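Section 7. Filing a Grading Permit Packet in Tedier

Welcome back! By now your parcel is set up and your site plan is loaded, so all that's left is getting the packet to the county — and we've tried to make this part as painless as paperwork ever gets.

1. Open your project and choose Permits, then New Packet.
2. Pick Grading from the list. If you're moving up to 200 cubic yards, tick Minor Work and the soils report drops off your checklist.
3. Attach the site plan, the drainage sheet and the owner's letter. Take your time with these, and do open each one to be sure it's the version you mean to send.
4. Enter the names of the two contacts the county may call during review.
5. Press Check Packet, fix whatever shows up in red, and press Submit.

Caution: Once you submit, the drawings are locked. To swap a sheet you'll need to withdraw the packet and start again from step 1.

Note: Phased projects need a separate packet for each phase, even when the phases share one drainage plan.

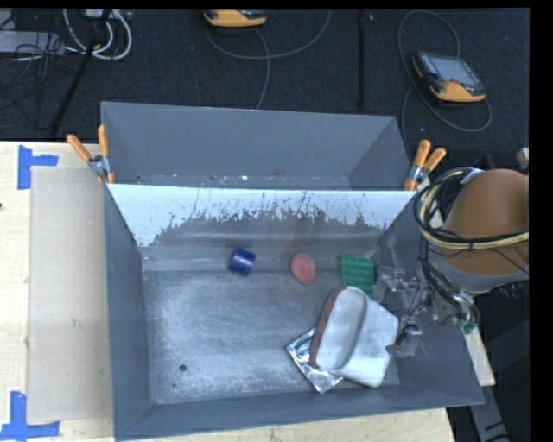
Joanne Rowbotham: My packet kept failing the check until I noticed the parcel number on the owner's letter was missing its dashes. Type it just the way it appears on the deed and it goes right through.

6. Save the receipt to your project folder and write down the packet number.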